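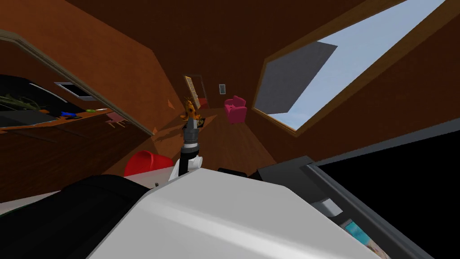 Season one of pretending to have a robot

2025-05-21

When I signed up for the Pindbridge robotics club I assumed there would be a robot. I had pictured grease. I had bought a small set of hex keys on the way home from the info session, and they are still in the packaging, in the drawer with the takeout menus.

What the club has is Grerkari, a simulator, and a shared login to a machine in the engineering building that sounds like a hair dryer. Inside Grerkari there is a robot with a very nice arm. It lives in a wood-paneled house with a pink armchair and more windows than my apartment. It pays no rent. Our job this spring was to teach it to tidy up, which is rich, considering who was doing the teaching.

The task came from the Mkhize Cup, which is the student contest we'd entered before any of us read the rules. You get a house, a list of objects, and a time limit. The robot finds an object, picks it up, carries it somewhere sensible, and lets go. Our least favorite object was the orange one. It has a shape that I can only describe as "decorative," with no two sides alike, so every grasp that looked fine on paper went in at some angle where the fingers had nothing flat to close on. The mugs we had working by the second week. I say "we," but the mugs were working before I figured out how to log in.

My part was the gripper. I got it because I was in the bathroom when we divided up the jobs.

The gripper job is simple to describe. There are two flat fingers. They open, they close. I wrote the code that decides when. My first version closed them as soon as the robot believed it was near the object, and the robot turned out to be an optimist. My second version waited for more certainty, and the robot stood over the orange thing like a man reading a menu until the clock ran out. I spent most of February somewhere between those two personalities.

I learned a lot about coordinate frames in that stretch, mainly that there are too many of them. There's one for the room, one for the base, one for the camera, and one for the wrist, and every one of them is sure that it's pointing the right way. If you mix up the last two, the arm lifts very gracefully, turns away from the object, and offers its open hand to the wall. I have seen it do this so often that I started to take it personally.

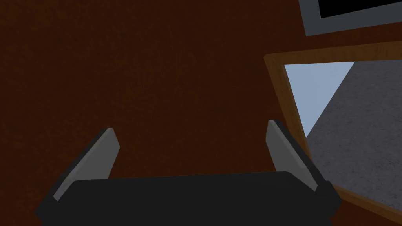 Gripper open, surface in front of it. My whole winter, more or less.

The bug turned out to be a minus sign. I'd like to say that I found it through careful reasoning, but I was changing signs one at a time and eating dry cereal. Once that was fixed we started logging attempts properly, in a spreadsheet, with a column for what went wrong. I recommend the column. I recommend against letting everyone write in it freely, because by the end of the first evening the entries included "sad" and "why."

Here are the honest numbers for the orange thing, since I said at the meeting that I'd post them. We made 58 attempts on the final version of the grasp code. Nine of those ended with the object where it was supposed to be. Six more got it off the floor and then dropped it on the way, which we agreed to call "partial" after a discussion that lasted longer than the testing. The rest are in the spreadsheet under various moods.

Nine sounds bad. It is bad! But the count at the start of the month was zero, and I'm told that going from zero to anything can't be expressed as a percentage, so I've been calling it immeasurable.

The other trouble was the driving. I'd never thought about how much of picking something up is parking. The base has to stop close enough for the arm to reach and far enough back that the arm has somewhere to bend. We'd been treating those as two separate problems with two separate people on them, and the two people had been very politely leaving each other to it. When we put the pieces together, the base would pull up beautifully at a distance that suited the base. The arm then had to reach over the robot's own body like somebody going for the last roll at dinner.

So we threw out the parking code with a week left and wrote a new one that asks the arm first. It's slower. It hesitates in doorways. I love it.

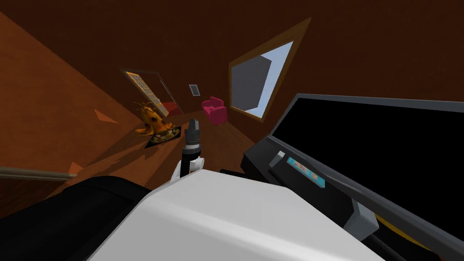

Minoru Tsuji, when I sent over the whole mess, wrote back that we were spending all our effort on the grasp and hardly any on the approach, and that in his experience a boring approach will rescue a mediocre grasp far more often than the other way around. He also said that "retry" is a perfectly respectable strategy, and asked why ours gave up after the first miss. I had no answer, apart from the fact that I'd written it late at night and wanted it to be over.

It retries now. It backs up, has a think, and goes in again from a slightly different side. We didn't get to run enough attempts to give you a fair number before the deadline, so I won't.

The contest round itself was at Koltbridge, meaning we all got on a bus to go sit in a different room and watch the same simulator on a bigger screen. We scored 1716 points. I have no idea if you should be impressed, as the scoring guide is long and I stopped at the part about fractional penalties. We were in the lower middle. There were sandwiches.

Things on my list for the fall, in no order: rename the variable called stuff2. Make the arm fold itself before the base starts driving, so it stops clipping furniture. Ask the parking people and the arm people to sit at the same table from day one. Find out if the club is ever getting an actual robot, because I have the hex keys.

If you want the spreadsheet, email me. I've left the "why" column in.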